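# About us

Hi, I'm Trinidad Benítez, and I watch too much television. I always have! When I was nine my grandmother let me stay up for the reruns that came on after the local news, and I'd sit on the rug with a notebook writing down which character said the best line. I still have two of those notebooks. They're mostly unreadable.

Omgate is what happened when I grew up and didn't stop. We're a small company in Mestdale that writes episode guides, season recaps and companion booklets for sitcoms, mainly the older multi-camera kind with a couch in the middle and a door that people burst through. If you've ever bought a box set and found a fat little booklet tucked inside with cast notes and a page about the theme song, that's the sort of thing we make. We also run this website, where all the guides are free to read, and a newsletter that goes out every month except August (I go to my sister's in August and she has terrible internet).

I started the site on my own with one guide to one show, a workplace comedy set in a bus depot that ran for 26 episodes and then vanished. I loved it and I couldn't find a decent guide anywhere, so I wrote one. It took me most of a winter. I got the running order wrong in two places, and a very polite man wrote in to tell me, and he turned out to have a much better memory than I do, so I asked him if he wanted to write the next one. That was Ó Gríofa. He goes by his last name, even with his kids, and he's been here ever since. He handles anything British or Irish, plus anything with a ghost in it.

There are six of us now, and our library has guides to 244 shows. Some of those are one-season wonders with a single page, and some go on forever. The longest guide we've got is Ó Gríofa's, and I've asked him to trim it, and he's added a section on the wallpaper.

How do we work? Slowly! One person watches a whole show start to finish and writes the first draft, then a second person watches it again with the draft in hand and argues. We argue a lot about what counts as a bottle episode. We argue about whether a clip show deserves its own entry (I say yes, I like clip shows, I'm the only one here who does). Every guide lists the plot, the guest cast, the cold open if there is one, and the B-story, because so often the B-story is the part you remember years later and can't place.

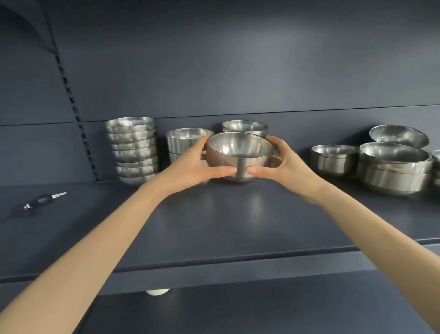 *Both hands on the bowl.*

Our office is two rooms over a dry cleaner, across from the old Prolton building. The front room has the desks and the back room has the good TV, a shelf of tapes and three chairs that don't match. We hold a watch night there once a month, at 7 p.m., and you're welcome to come if you're local. We run four episodes in a row of whatever the newsletter readers voted for, with a break after the second one so people can complain about it. There's no charge. Please do tell us ahead of time if you're bringing more than a couple of friends, as the back room gets snug fast.

A few things we don't do. We don't stream or sell episodes, so please don't ask us for a copy of the one with the flooded basement (I wish!). We don't rank shows or give out stars. And we don't cover dramas, although we've had some heated talks about half-hour shows that win comedy awards and make everybody cry. Those get decided case by case, usually over lunch.

We do take corrections, and we love them. Last year readers sent in 800 of them, and 700 ended up changing something on the site, whether that was a misspelled guest star or a whole plot I'd mixed up with the Christmas special. If you spot something, use the form at the bottom of the episode's page and tell us where in the episode to look. We write back to everyone. It may take us a few weeks if we're in the middle of a long show.

We also take on paid work, mostly booklets for home video labels and printed programs for comedy festivals. The paid work keeps the free guides going, so if you need a few thousand words on a forgotten sitcom about a marina, please get in touch. I'm the one who reads the general inbox, usually in the morning with a coffee and something playing in the background.

If you'd like to write for us, send me one page on an episode you know by heart. Any show's fine. Tell me what happens in it and which scene you'd keep if you could only keep one.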